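Home | Units | Checklists | Forms | Contact

Ratiddale — unit 3031, kitchen walk-through
February 5, 2026

Sink and drain — OK. Slow on the left side, cleared with plunger, recheck in November.

Faucet — drips. Washer on order from Bullton.

Under-sink cabinet — OK, no smell. Cleaner bottles moved to the high shelf, please leave them there.

Outlets by counter — GFCI trips and resets fine, both of them.

Extinguisher — tag current. Bracket loose, needs 2 screws.

Dish area — see comments.

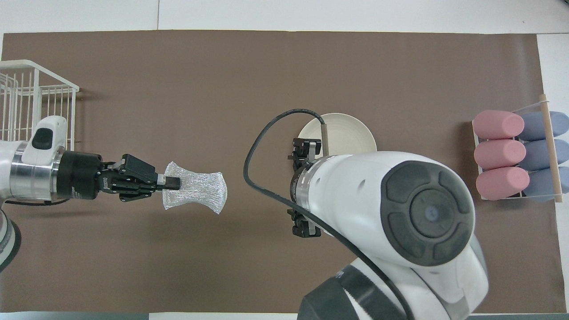 Comments, dish area. Scrubbers and sponges get swapped every 2 weeks, thats the rule and the log has a gap of over 3. Check for fraying before use, strands end up in food. The silvery mesh kind, crinkled and flared out at both ends, is the one to look at closest — run a gloved thumb along the edges, toss it if anything pulls loose. Not for the nonstick pans. White wire rack: look for rust at the joints and chipped coating, wipe down weekly. Brown mat gets lifted and the tabletop wiped underneath, not just around it. Keep cords away from the sink side.

Floor — one tile lifting near the door, taped for now. Trip hazzard, put in a ticket with Stemivthorpe.

Trash — lid hinge broken. Replace.

Dish soap — Żak refill, label still readable. OK.

Result: pass w/ fixes. Faucet and tile first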